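Cheetham Shared Workshop: Tips for Members Building a Tabletop Robot Arm

Members of the arm build are asked to observe the following practices at the bench and in simulation.

Fasten the base before powering any joint. Two clamps are sufficient on a table up to 30 mm thick. Place scrap cardboard under the jaws to protect the finish.

Tighten gripper screws by hand, then give each a quarter turn. A dab of removable thread lock will hold them through a season of use.

Leave slack in every cable at the elbow and wrist. Move the arm slowly through its full reach before tying anything down. The Flumo cable sleeve in drawer 59 may be cut to length; please enter the amount taken in the supply book.

Wipe printed markers with a dry cloth only. Solvent lifts the ink and the tracking suffers.

Choose a lidded container as the first practice object. Rounded sides show at once whether the fingers close evenly. Keep the approach low and slow, and lift only when both fingers bear on the side.

Run each new motion in the Rumora model room before trying it on the bench. Save the file under the job number, as in Matis 878, and record the grip setting beside it. 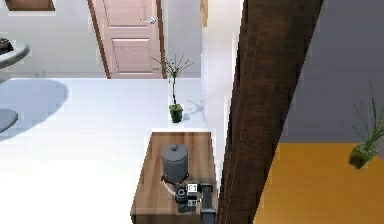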